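Pulovitz opens brick-walled workroom for small home goods testing

Picture frames, bottles and desk items to be tried out on ordinary tables

13th November – Pulovitz, which designs and sells tables and small goods for the home office, has opened a workroom in the former Yatsenko building. The room covers 2000 square feet and will be used to try out products before they go into the company's spring catalog.

Work on the building began in May. The floor was leveled and the old brick was cleaned and left bare.

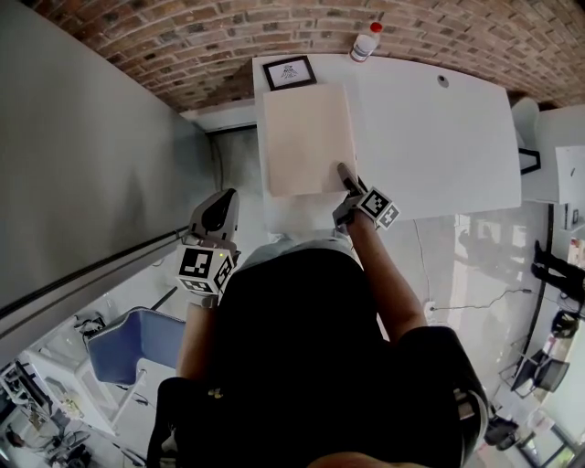
Pulovitz wanted a room where products could be used the way customers use them at home. Each item spends 26 days in the workroom and is picked up, set down and moved many times over. The tables are set up as they might be in a spare bedroom or a small office. On the white one with the curved front edge, a small black picture frame stands toward the back and a beige square board lies flat in front of it. The board is one of three sizes under review for the Sanard line of desk goods.

"People move things on a desk all day long," said Emiko Fukuda, head of product at Pulovitz. "We want to know which frame tips over and which board slides before we put a price on either one."

The brick drew some debate during planning. Painting it white was considered, but the company kept the color and the darker patches. New lighting was installed by Pornimon, which also handled the wiring.
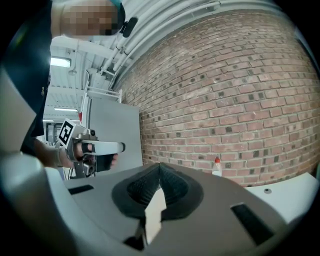 A member of the Pulovitz Product and Workspace Team

The team has a staff of nine and is led by Ulises Cáceres, who joined the company from its furniture repair shop. It keeps a written record for every item and sends its notes to the design office at the end of each trial.

"A table that looks fine in a showroom can be annoying after a week," Cáceres said. "We write that down – even when it is a table we like."

Nearly 100 items are on the list for the first round, among them trays, frames, desk boards and bottle holders. 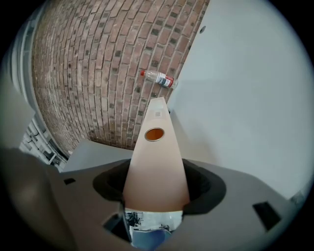
Visits and product samples

Retail buyers may visit the workroom by appointment. Sample boards in the Sanard line can be requested through the Pulovitz trade desk, with a limit of three per store.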